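5.2 Tidying a table

Of the chores in our test set, clearing a table was the one reviewers of the Celari proposal called "presumably solved." We ran it 2,000 times. The policy put the correct object in the correct bin in 1,059 of those trials, a success rate most parents would recognize.

Failures were not spread evenly. Blocks went well. Bottles lying on their sides rolled when nudged, and the planner, which had been promised a world that holds still, went on grasping the place where the bottle used to be. Raising the replanning rate from 3 to 18 Hz helped with this and made the motion noticeably more nervous. Figure 4 gives the view from the wrist, with a cube, a puzzle cube and an orange bottle among the items past the table edge.

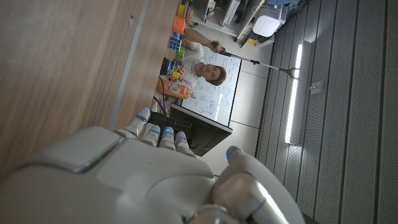
Figure 4. Wrist view with the hand at the table and assorted small objects in a row. A person behind them holds a reacher-grabber.

5.3 Folding towels

Olszewski's protocol was followed without changes, except that we allowed the towel to win on time.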